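Tarkham Park: a one-day visit with a family of five

We visited Tarkham Park on 8th June, on a family ticket bought at the gate. These notes cover access, queues, rides and food, in the order we met them.

The car park is on the Pengate side, a ten-minute walk from the turnstiles. A land train covers the same distance but waits until it is full. We walked. Bags were checked at a single table, and we were inside shortly after opening.

The park has two large coasters. Rostora is the older, a steel layout with a chain lift and one inversion. The plate at the station gives the track length as 3,947 feet. The posted wait was 80 minutes by mid-morning; we queued for 65. The second train was put on while we were in line, and the queue moved noticeably faster from that point. Lap bars are individual, so a child and an adult of different sizes can share a row without either sitting loose.

Kang is a drop tower, 257 feet to the top of the mast according to the sign. The hold at the top is short – three or four seconds on both of our rides. Height checks are done twice, at the entrance and again at the platform. Our youngest passed the first and failed the second, which cost us half an hour. Parents with a borderline child should ask for a wristband at Guest Services first.

Lunch was at the Pengate end, where the counters are quieter than those by the lake. Two of the five tills were open. Hot meals took around 20 minutes to arrive. Next door is the House of Tomorrow, a walk-through of room displays and screens with no queue at any time of day.
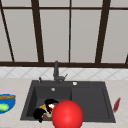 A computer-generated kitchen, with a window and tiled splashback.

The afternoon was spent on the smaller rides. The log flume closed at two and reopened at four. The carousel and the boat ride both had waits under 10 minutes. Lockers take coins only, and the change machine beside them was out of order.

We left half an hour before closing. The exit road has one lane and took longer than the walk in. On a second visit I would do Kang first, then Rostora, and leave the flume until the last hour.

Ilaria Messina

Comments (2)

Dermot: We went in May and Rostora had one train on all day. Two hours. Was the single rider line open?

PaulaW: The lockers by the flume take cards now, but only the small ones.

Related
Tarkham Park height limits, ride by ride
Camping near Pengate
Drop towers compared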